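**Irnville, for release Saturday**

# Konstantinidis Mill opens its doors as 178 apartments

The old Konstantinidis thread mill on the river side of Irnville is ready for its first tenants, and we couldn't be happier to show it off! Built in 1870 and shut for years, the mill now holds 178 apartments on its upper floors, with shops and a public reading room at street level.

Taltine Homes kept the brick stair tower and the big arched windows over the river – both were in better shape than we dared hope.
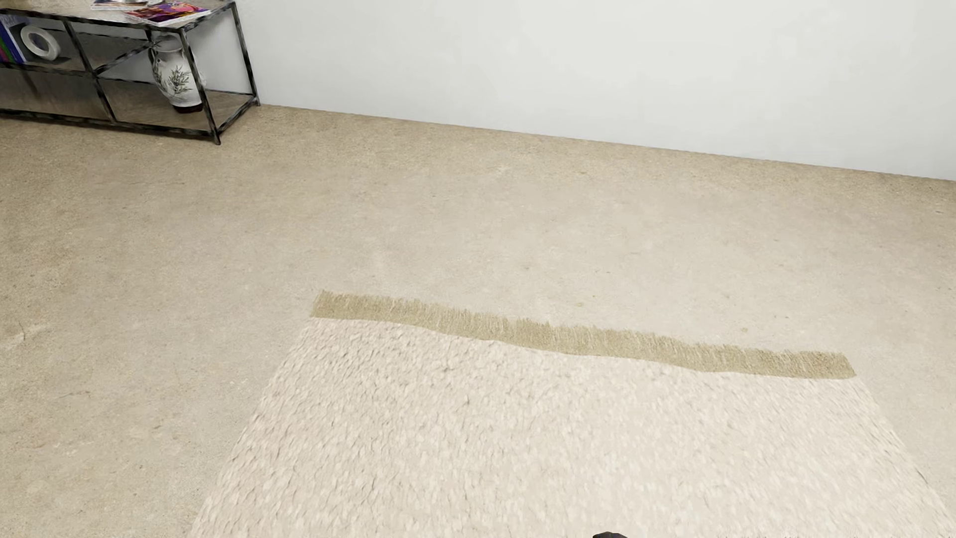

Storage came up again and again when we asked people in town what they wanted from a smaller home. Every apartment has a deep hall closet, and the main rooms have long clear stretches of wall. A low, open shelving unit in black metal fits in easily, and plain white walls with a cream rug keep a room bright on gray mornings. Tenants may paint, too.

Rents include heat and water. Almost 500 households have signed up for news so far, and Tustix, the local bus line, will add a stop by the front gate in September.

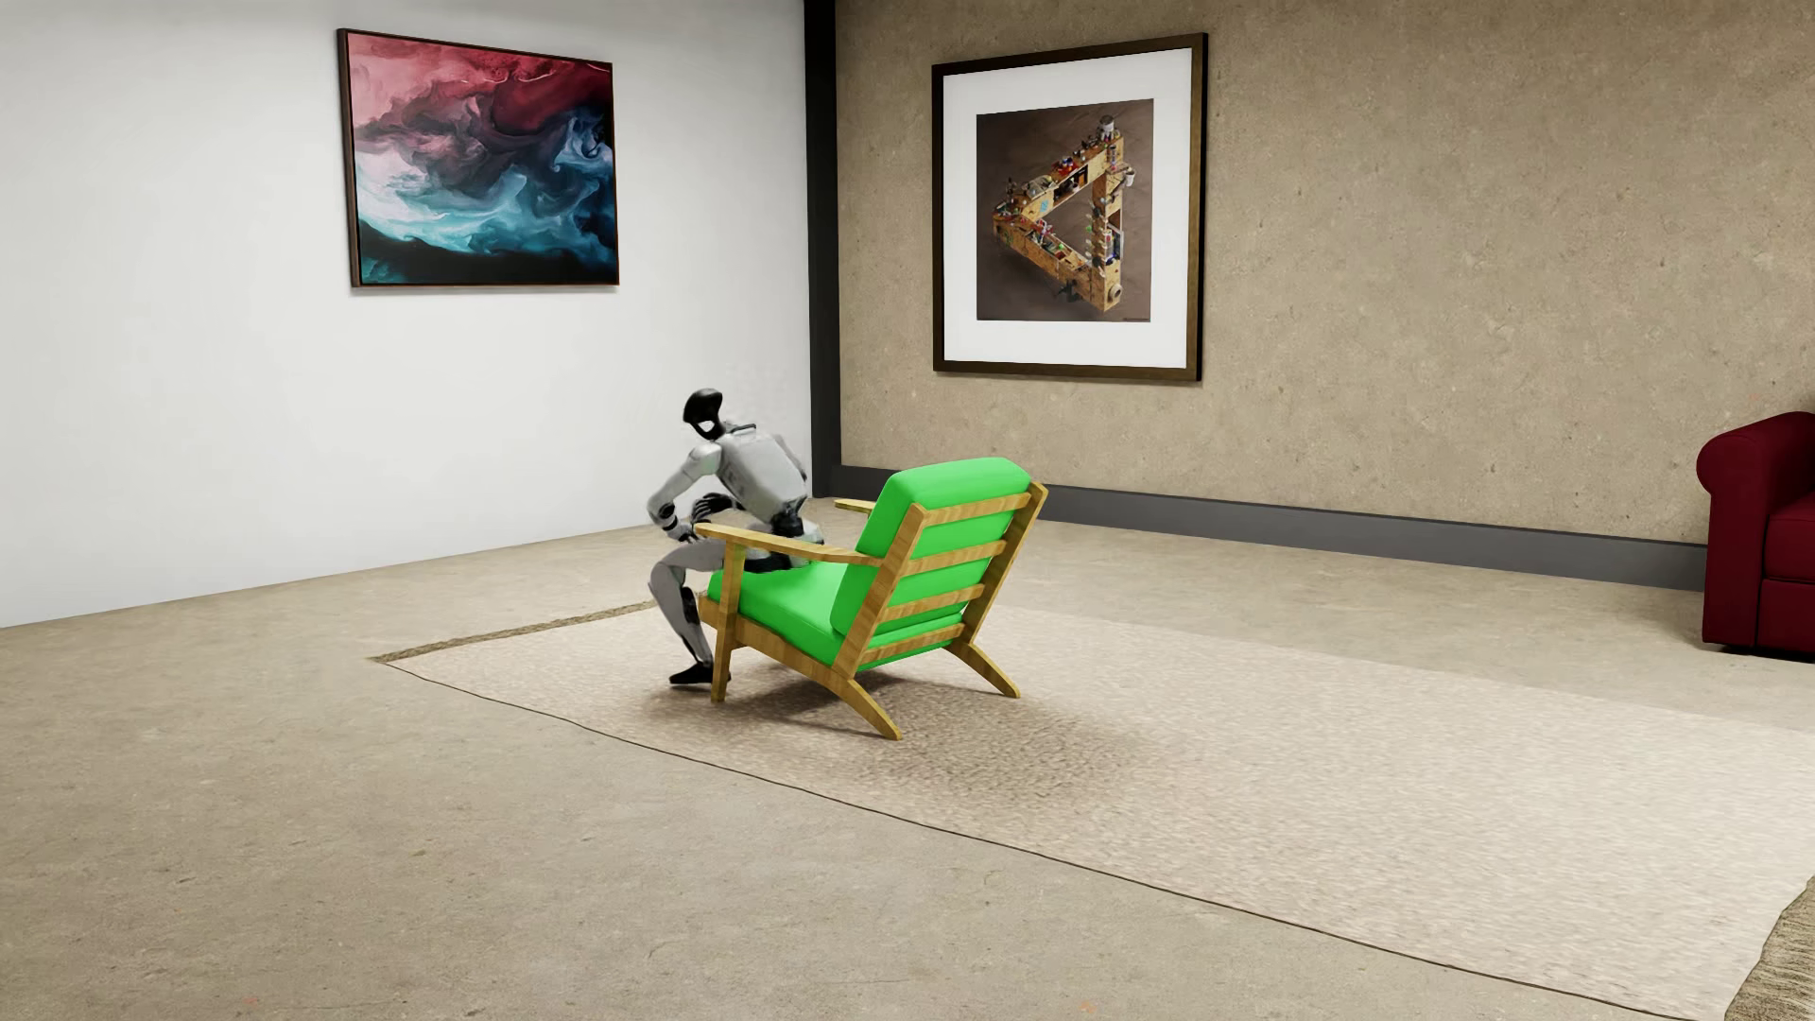

The reading room will be open to everyone in Irnville, tenant or not, with a shelf of mill records and a big table for homework. Tours start Saturday at 2 p.m. from the stair tower – come early if you'd like to see the river side first.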